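Killilon Display Stem Kit – Set-up Guide
9 May 2022
By the Narko product documentation desk

Section 2. Laying out and sorting the stems

2.1 Before you begin

The Killilon kit is supplied flat-packed in one carton. Stems are held in paper sleeves by type. Open the sleeves over the work surface, as small leaves can come away from their stems in transit and are easily lost on the floor.

Work on a plain, light-coloured table. Two small tables pushed together are suitable, provided the tops are level at the join. Wipe both tops with a dry cloth. Do not use polish or spray cleaner.

CAUTION: Do not cut any stem until the layout in 2.2 is complete. Cut stems cannot be exchanged.

2.2 Layout

1. Place the shallow tray at the left-hand end of the table.

2. Put the hydrangea heads in the tray with the stems pointing away from the middle of the table. The florets may hang over the rim. Do not press them down to make them fit.

3. Take the rose-leaf sprigs out of their sleeve one at a time. Lay them directly on the table, clear of the tray.

4. Keep the middle of the table free. It is needed for assembly in Section 3. 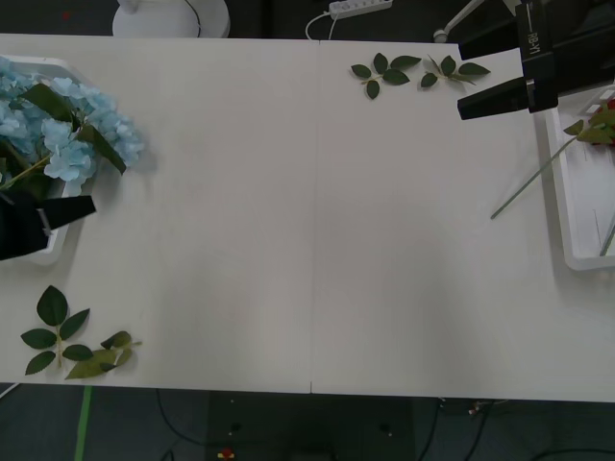 5. Compare the leaf sprigs by colour. Shades vary between batches, and a yellowish-green sprig is not a fault. Put darker sprigs at the back of the arrangement and lighter ones towards the front.

6. Open out each sprig by hand. Hold the central stem between finger and thumb and bend the leaves outwards in pairs, starting at the lowest pair. The top leaf is left as it is.

7. Turn each hydrangea head and check for flattened florets. Lift these gently with a fingertip.

NOTE: Florets that stay flat after lifting can be left overnight in a warm room. Do not use a hairdryer or steam.

2.3 Loose leaves

Leaves are a push fit. To refit a leaf, line up the socket with the peg on the stem and press until it stops. If the peg has snapped, use a small spot of clear craft glue and leave the sprig flat for 27 minutes before handling.

CAUTION: Wire ends inside the stems are sharp. Keep the kit away from young children and pets.

2.4 Storage between sessions

If work has to stop, return the hydrangea heads to the tray and lay the sprigs beside them in a single layer. Do not stack the heads – the lower ones will lose their shape. Keep the tray out of direct sunlight, which fades the light blue first.

Spare leaves and replacement sleeves can be ordered from Honkanen, Sastport, quoting part number 64.

Go to Section 3, Building the base.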